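Flurkgate Press to Publish "The Uvmont File," a Record-Based Account of a County Burglary Investigation
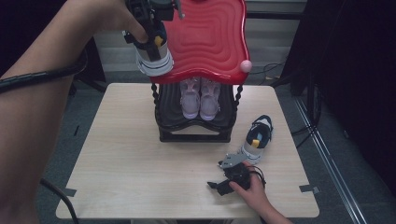
Shoe rack with a red top and twisted black legs, pale pink-lavender sneakers on the lower shelf.

TRARKHOLM, Thursday, December 31, 2020 -- Flurkgate Press will publish "The Uvmont File: Casework, Evidence and Error in a Residential Burglary Series" by Signe Hovland in March. The book is a nonfiction account of a long-running burglary investigation in the town of Uvmont, reconstructed from case files, property inventories, court transcripts and interviews. It will be issued in hardcover and as an e-book. An audio edition is in preparation and will be announced separately.

Hovland worked as a records examiner for 11 years before she began writing. Her first book, "Chain of Custody at Fahmy," covered the handling of physical evidence in a single arson prosecution. The new title deals with a larger body of material and a different question: how reports taken by separate patrol shifts over four years came to be treated as one series, and what was lost when they were merged.

The text runs to 300 pages, including notes and index. It is divided into six parts. Part One sets out the reporting procedures in use at the time and the forms on which each complaint was recorded. Parts Two and Three follow the reports in the order in which they were filed. Part Four covers the arrest and the two hearings that followed. Part Five examines the property list that was introduced at the second hearing, and Part Six deals with the review that reopened the case. A glossary of terms precedes the notes.

An appendix reproduces the full property list in tabular form. The list has 108 entries. Each is given with the original report number, the wording used by the reporting officer, the wording used in the later typed summary, and a note where the two disagree. Hovland's finding is that the typed summary shortened or altered the original wording often enough to affect which items were matched to which address. The main text takes up the disagreements one group at a time, starting with household tools and ending with footwear and outer clothing.

"The typed summary was the document that everyone worked from, including the defense," said Hovland. "The handwritten reports were in a different building. I read the two sets side by side and recorded the differences. Most of the book follows from that exercise."

The account is told without reconstructed dialogue. Where a conversation is quoted, the quotation comes from a transcript or a recorded interview, and the source is given in the notes. Complainants are identified by initials except where they asked to be named. Two former detectives agreed to be interviewed at length, and their corrections to an early draft are marked as such in the notes. A third declined, and his part in the investigation is described from the written record only.

Stavros Spanos, nonfiction editor at Flurkgate Press, acquired world English rights from the author. Spanos also edited the earlier title.

"Readers of crime nonfiction are used to a narrative that starts with the offender," Spanos said. "Signe starts with the paperwork and stays with it. We kept the tables in the body of the book wherever the argument depends on them, and set them in a size that can be read without a magnifier."

The manuscript was read before typesetting by a retired court clerk and by a practicing fingerprint examiner. Their comments led to changes in Parts Three and Five, chiefly in the description of how latent prints were logged and stored. A legal reading was completed in the fall.

Advance Copies and Review Access

Flurkgate Press has set aside 200 bound advance copies for reviewers, librarians and booksellers. Requests are filled in the order received, one copy per outlet. Digital review copies are available as PDF and EPUB files. The PDF is recommended for anyone who intends to write on the appendix, as the table columns do not hold their widths on smaller e-readers. Advance copies carry a provisional index, and page references should be checked against the finished book before they are quoted.

Reviews may be posted at any time after the publication date. Outlets that need an earlier date for scheduling reasons should contact the publicity desk. Extracts of up to 800 words may be reprinted with a review at no charge, provided that the title, author and publisher are credited. Longer extracts, and any reproduction of the appendix tables, require written permission.

Hovland will be available for interviews by telephone and video call from the last week of February. She will give an online talk for Trarkholm Public Library during publication month, with registration through the library's events page. Book clubs may request a set of reading notes, which covers the six parts of the text and includes a one-page timeline of the reports.

About the Author

Signe Hovland lives in Trarkholm. She writes on evidence handling and public records, and teaches a short course on reading case files for writers of nonfiction.

About Flurkgate Press

Flurkgate Press is an independent publisher of nonfiction based in Trarkholm. Its list covers crime, law, local history and public administration.

Press Contact

Publicity Desk, Flurkgate Press, Trarkholm
Review requests should state the name of the outlet, the format preferred and a mailing address where a bound copy is wanted.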